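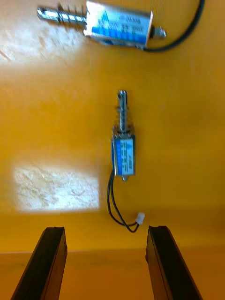

Automation | Shop Floor

Parts maker Orno has finished the first round of recordings meant to teach a robot arm how to handle small solenoids, the company said in August. The set holds 1,994 recorded pick-ups, made at its plant in Tamayo.

Operators guided the arm by hand control through each one while a camera near the gripper recorded the view. The solenoids were set down in different positions on a yellow surface, some upright and some on their sides, with the wires left to fall where they might. Orno said the wires and connectors are the hard part — a grip that works on the metal body can still pinch a lead.

Another 591 recordings were thrown out. Most had a dropped part or a pause long enough to confuse the training software, which is supplied by Wekadel. The company kept 79 failed grips on purpose and labeled them as failures.

Five operators shared the work in two shifts. The learning system will be trained on the recordings this fall and then tried on a packing line at Orno's second site in Fundia, where solenoids are now sorted by hand.

Orno did not say what the project cost. A second round, with the parts lying closer together, is planned if the line test goes ahead.

5 comments | 79 shares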